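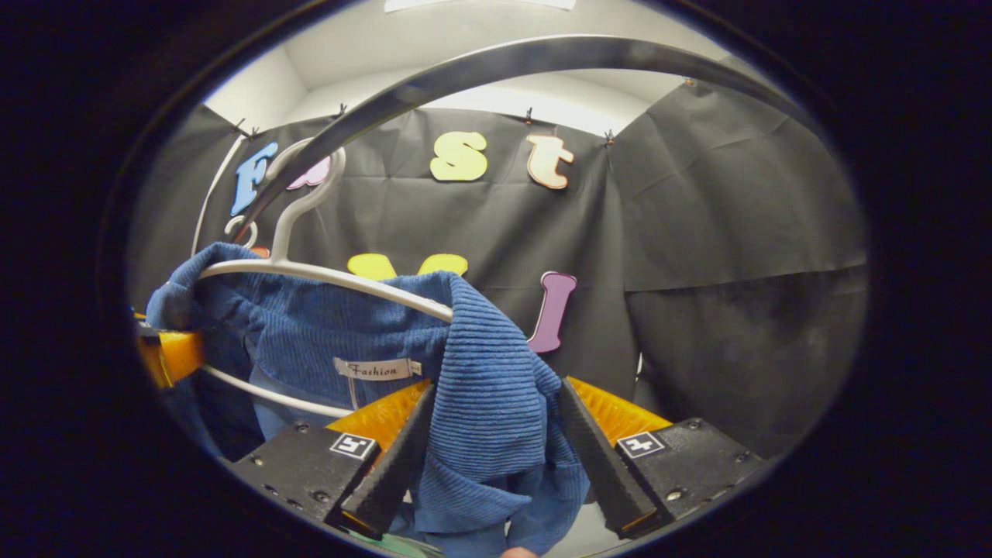 The Arneck Clothing Exchange will receive knitwear from 16 September 2023. Sweaters and cardigans should be clean, buttoned where possible, and brought in on a hanger or folded in a bag.

1/4

Ribbed knits lose their shape at the shoulders if they hang for a whole season. Items still on the rail after 18 days will be folded and moved to the shelves.

2/4

Please leave neck labels in place. Where the label gives no size, staff will measure the chest and pin a card to the hem.

3/4

The exchange accepted 2,205 garments last season, of which 694 were knits. Questions about larger donations may be sent to Ilona Szűcs at the Natar Street office. Hangers can be returned to the front desk.

4/4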